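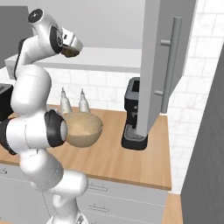
The Cabinet Door Fault: Gallery

In September the arm in our test kitchen at Lustberg hit an open cabinet door and bent a hinge. No one was hurt. The same move had passed in the simulated kitchen the night before, so most of the work since then has been done in the simulator, finding out why it passed.

This page collects the pictures from the write-up, in the order the work was done. Captions are by Jui-lin Tsao and Nuria Robles. Click any picture for the larger version.

1. Simulated kitchen, as used for the Gudeta tasks
The layout has a wooden counter, a coffee machine and a large bowl, with a wall cabinet whose door can be opened and closed. All our put-away tasks are tried in it before they go to the real arm.

2. The task
Open the cabinet door, let go of the handle, back away, then turn to the counter for the next item. The fault was in the backing away.

3. Test kitchen, 4.20 pm
The arm had let go of the handle and was swinging back towards the counter when the upper link met the edge of the door. Chepkoech Rugemalira pressed the stop button. The arm's own force limit had not tripped, and we come back to that in caption 10.

4. The hinge
Top hinge, bent outwards. The door would no longer close flush. The lower hinge was straight but we replaced both.

5. First replay
We loaded the same joint positions into the simulator and ran them at quarter speed. The run finished and was marked as a pass. No contact was recorded between the arm and the door at any point.

6. Replay with contact shapes switched on
Every object in the simulator has two shapes: the one you see and a simpler one used to work out contact. With the simple shapes drawn over the top, the door's was in the wrong place. It stayed in the closed position when the door opened. The arm was passing through a door that, for the purposes of contact, was still shut.

7. The door file
Amancay Ulloa found the cause in the cabinet model. The contact shape had been attached to the cabinet body and should have been attached to the door. It was introduced when we changed over to the Dakley cabinet set in the spring. The drawers were built separately and were not affected.

8. Going back through the old runs
We had 1,803 stored runs that used this cabinet, all marked as passes. Replayed with the corrected door, 105 of them made contact with it. Most were light touches by the elbow or the upper link. None of those paths will be used on the real arm until they have been planned again.

9. Clearance
The planner now keeps the arm at least 30 mm from the door at any angle. We tried a smaller gap first and found the real door swings a little after the gripper lets go, so the arm could still catch it.

10. Force limit
The limit on the real arm had been raised for an earlier job with a stiff drawer and had not been put back. This is a separate fault and we have logged it separately. The limit now resets each time the arm is powered up, and raising it needs a second person to sign in.

11. Elbow positions
Several different elbow positions will put the gripper in the same place. Some of them take up far more room over the counter than others. Mélanie MacPherson wrote the check that picks between them, and it now counts the door, the bowl and the coffee machine as things to stay clear of.

12. Door test
A new test opens each door in the model by 30 degrees and touches it with a small ball. If the ball goes through, the model is rejected. It takes a few seconds per door. It found one more bad door, on a tall cupboard in the Trokham layout, which had not yet been used for any task.

13. Corrected replay
The original path again, with the corrected door. The simulator stops the run at the point where the upper link meets the door edge, close to where it happened in the test kitchen. The marks on the real door are slightly lower. We think the remaining difference comes from how the real cabinet was hung, and Jui-lin is measuring it.

14. Test kitchen, new hinges fitted
The replanned path was run slowly with the door taken off, then slowly with the door on, then at normal speed. No contact in any of the three. We still keep one person at the stop button for all door tasks.

Still open: the measurement of the real cabinet, and a decision on whether to replan the 105 paths or throw them away and collect new ones. Amancay would prefer new ones. The corrected cabinet model is on the shared drive in the Gudeta folder. Please delete any local copies of the old one, including those inside saved layouts, as these do not update by themselves.

Questions about the simulator to Amancay Ulloa. Questions about the test kitchen and the stop procedure to Chepkoech Rugemalira.

Back to all galleries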